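Minutes of the Ordinary Meeting of the Torport Community Library Association

**Date:** 18/05/2024
**Place:** Reading Room, Torport Library
**Chair:** Deepak Nishad
**Quorum:** Present

## 1. Opening and approval of prior minutes

The Chair called the meeting to order at 10:05 a.m. The minutes of the January meeting were read and approved with one correction: under Item 4, "east entrance" was changed to "side entrance."

## 2. Circulation and membership

The Chair presented the circulation report. Loans for the period stood at 2,337, with children's picture books and large-print fiction accounting for the greatest share. Active cardholders numbered 871. Members asked that future reports list renewals separately from first loans, as the present form combines them. The Chair agreed to have the form changed before the next meeting.

A member asked whether cards that have gone unused for two years are still included in the total. The Chair confirmed that they are not.

## 3. Roof and gutters

The report from Lodhi Roofing was received. The flat section over the periodicals room requires new flashing, and the downspout at the rear corner has separated from the wall. Lodhi Roofing advised that the work be done in dry weather and that the periodicals room be closed while it is under way.

**Moved and seconded:** that the flashing and downspout repairs be approved as quoted, with the periodicals room closed for the length of the work. Carried.

Current newspapers will be moved to the front desk during the closure. Back issues will remain in storage and will not be available on request.

## 4. Catalog system

The association's agreement for the Gukix catalog system comes up for renewal this year. Members discussed the system at some length. Staff find the search page slow in the late afternoon, and holds placed from home do not always print on the morning list. Pivano has offered a competing proposal, which includes transfer of existing records but excludes staff training.

Several members were of the view that a change of system should not take place during the summer reading period. One member asked that the cost of training be obtained in writing before any decision is made.

**Moved and seconded:** that the matter be tabled until a written training quote has been received from Pivano. Carried, one opposed.
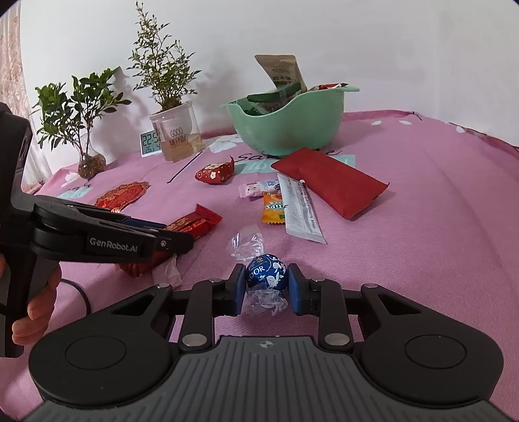
**Deepak Nishad**
*Chair, Torport Community Library Association*

## 5. Summer reading program

The Chair reported that 180 children have been signed up for the summer reading program. Reading logs will be handed out at the front desk on the first day of the school vacation. The age groups remain as they were last year.

It was agreed that the Thursday story hour would be held on the lawn when weather permits — the Reading Room will be kept free as a backup. A wrapped chocolate will be given with each completed log, subject to a parent's approval at the desk. The request for a second story hour in the evening was discussed and declined for the present season.

## 6. Reading Room use

The limit on outside bookings was reviewed. Attendance at any booked event remains capped at 30 persons. Groups are reminded that chairs must be stacked along the north wall before leaving and that the side entrance must be locked by the person who signed for the key.

A request from the chess club to leave its boards in the coat closet was approved.

## 7. Other business

- The lost-and-found box will be cleared at the end of the month.
- The lettering on the book return is to be repainted.
- A letter was received from a patron about the height of the lower shelves in the large-print section. The Chair will reply.

## 8. Adjournment

There being no further business, the meeting was adjourned at 11:50 a.m. The date of the next meeting will be posted at the front desk.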